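## 3. Glass Surfaces and the Division of Household Upkeep

### 3.1 Background

Studies of domestic work have mostly dealt with the larger chores: cooking, laundry, floors, and the care of children. Small surface work, such as dusting a shelf or wiping a table, is usually folded into "general cleaning" and then drops out of the analysis. Soylu and Oral treated it as a separate category in their pilot work in Plerkevell, and the present section follows their lead. We define surface work as any cleaning of a raised, flat surface that is done with a cloth or a duster and takes less than one quarter of an hour.

Glass tables receive particular attention in this section. Residents described them as harder to keep in order than painted or wooden ones, and several said they had put off buying one for that reason. Dust that goes unseen on a pale painted surface can be plain on glass when daylight comes from the side. Dry tools were the usual choice between full cleanings, with a damp cloth kept for rings and fingerprints.

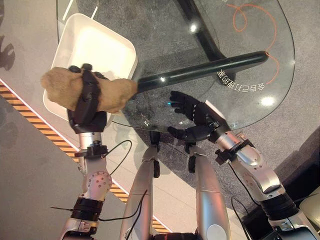
**Figure 1.** Duster with a tan, shaggy head and a long black handle, beside a white tray.

### 3.2 Sample and Procedure

The survey was sent to some 600 households in Plerkevell and in the Ekinci housing district. Each household was asked to keep a diary for 16 days, noting the surface, the tool, the person who did the work, and the time of day. Rosimeire Marinho prepared the diary form and trained the field staff. Sevim Özkan carried out the follow-up interviews, which were held in the home whenever the resident agreed.

The diary form asked for short entries in the resident's own words. A closed list of tasks had been tried first and was dropped after the pilot, when residents used "other" for much of what they did. Free entries were coded by two readers working apart, and differences were settled in discussion with Nermin Soylu.
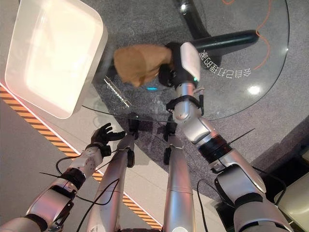 Coding raised a question about tasks done in passing. A resident who lifts a newspaper, brushes away crumbs with one hand, and sets the newspaper down again has done surface work under our definition, yet few residents wrote such acts down without being prompted. The interviews suggest that diaries undercount this kind of work, and that the gap is widest in homes where one adult is present for most of the day. We did not adjust the diary records for this. The interview material is reported separately in Section 4.

### 3.3 Visibility and the Timing of Work

Residents often tied the timing of their cleaning to light. Many preferred to dust in the morning, when the main room was bright, and to leave the table alone in the evening. Under ceiling lamps the opposite complaint was heard. Glare hid the areas that needed attention, and residents spoke of bending down or walking to the other side of the table to check their work. Printed or etched glass added a further difficulty, as marks in the design were taken for dirt at a distance. 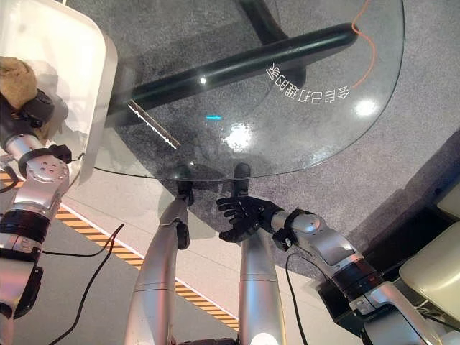
**Figure 2.** Round glass tabletop with glare spots and a curved line of white characters near its edge; speckled gray carpet below.

Floor covering also mattered. Residents with carpet under the table were more careful about what they brushed off it, and some of them used a tray or a sheet of paper to catch crumbs.

### 3.4 Handling and Grip

The last group of interview questions dealt with how tools were held. Older residents reported gripping a duster close to the head for small areas and by the handle for wide ones. Stiff fingers were the most common reason given for changing tools. The Lellus grip scale was used to record reported effort on three levels.

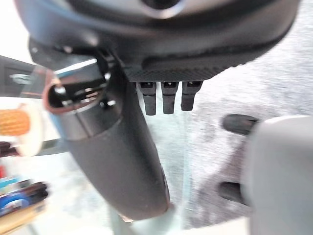 **Figure 3.** Close view of a black robotic hand, with three fingertips pointing downward.

Answers on the grip scale varied more within age groups than between them. For this reason we do not use age as a stand-in for effort in the models that follow. Households that left the grip questions blank remain in the sample for the timing analysis and are excluded from Section 5 only.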